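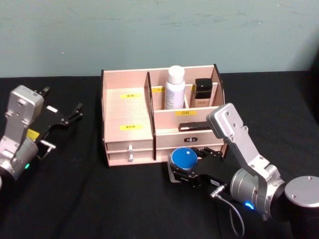
Issue 248, page 13

Keeping small things in order at home

When we moved to our flat, I had one drawer for pens, bills, batteries and keys. Every morning I was searching in it. Now I do it differently and I want to share what works for me.

Sort first, buy later. Put everything from the drawer on a cloth, so small screws do not roll away. Make one pile for paper, one for writing things and one for tools. Pens that do not write go to the trash at once.

A wooden organizer on the desk is good for things you take daily. Leave the big compartment for letters and notebooks. Clean thin wood with a cloth that is only a little damp, then dry it well. Water in the corners makes the panels swell.

For labels I use the small ones from Avska. Write one word only, for example "bills". If a label leaves glue, rub it with a drop of cooking oil and wipe with soap.

Batteries should not lie together with coins or keys. I keep mine in a jam jar with a plastic lid, in the hall closet.

Old receipts I check every May. Those for the washing machine and the stove stay in an envelope with the manuals.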